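Ticket: Press kit download gives old version of film synopsis
Opened by: Sumeya Assefa, Trenoren
Assigned to: Bereket Kumsa, Nandlow web support
Priority: Medium, changed to High
Status: Resolved, kept open for one follow-up

Sumeya Assefa wrote:

Hello. We are handling publicity for the documentary Costness, which opens in August. On the press page there is a button for the full press kit. When I click on it I receive a zip file, but the synopsis inside is the old one, with the former running time and without the name of our distributor, Naseri. I replaced this file in the media library yesterday afternoon. In the library I can see the new one. In the zip I still see the old one.

I have tried the following. I cleared my browser cache. I used a different browser. I asked a colleague to download from her home, and she got the old synopsis also. The stills and the poster in the zip are correct, but we did not change those.

This is becoming urgent for us, as 45 journalists will receive the link with the invitation to the screening.

Bereket Kumsa wrote:

Hello Sumeya, thank you for the clear explanation. Could you please tell me two things:

1. When you replaced the synopsis, did you use "Replace file" or did you delete the old one and upload a new one?
2. Is the new file name exactly the same as the old file name, including capital letters?

Please do not delete anything for the moment.

Sumeya Assefa wrote:

I deleted the old one and uploaded the new one. The name is not exactly the same. The old one ended with "final" and the new one ends with "final2". I know this is not a beautiful system.

Bereket Kumsa wrote:

Thank you, this helps. The zip is not made fresh each time a visitor clicks. The site builds it once and stores it, and it is built again only when a file on its list is replaced. Your new file was never added to the list, so the site did not see any reason to build again.

I opened the kit list on your press page and removed the line for the old synopsis, then added the new one. I pressed "Rebuild kit". The process stopped at 56 per cent with the message "Source item could not be read". I am looking at which item is the cause.

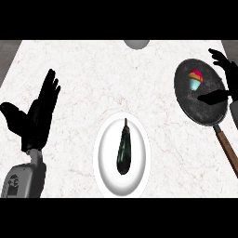 Issue no. 16

Bereket Kumsa wrote:

I found the item. It is the director's biography in French. The accent in the file name was saved in a way that the zip tool does not accept. The old zip was built before we updated this tool, and for this reason nobody had the error until now. I renamed the file without the accent – the text inside is untouched – and started the build again. It reached the end.

Please download the kit one more time and check these points:

- the synopsis has the new running time
- Naseri is named as the distributor
- the French biography opens normally

Sumeya Assefa wrote:

I downloaded it at 3 in the afternoon. The synopsis is the new one and Naseri is there. The biography opens well and all the accents inside the text are correct.

My colleague at home, however, still gets the old kit. Should she do something?

Bereket Kumsa wrote:

She is probably receiving the copy from our delivery network, which keeps files closer to the visitor. I have now cleared this copy by hand. Please ask her to try again with a private window.

Sumeya Assefa wrote:

She has the new one now. I also tried on my phone without the office wifi and it is good. We will send the invitations this evening.

One question for the future. If the programme of the screening changes, and I am almost sure it will, how should I replace a document without writing to you each time?

Bereket Kumsa wrote:

Go to the media library, open the document and choose "Replace file". Keep the old name. The kit will then rebuild by itself and the stored copy will be cleared at the same moment. If you need a new name, you must change the kit list also and press "Rebuild kit" yourself.

I have lowered the priority. I will leave the ticket open until the tool can accept accents in file names, as you have other French documents coming. I have sent this to our developers and I will write here when I get their answer.

Sumeya Assefa wrote:

Thank you, Bereket. The Spanish biography is coming also, so please mention the letter ñ to them.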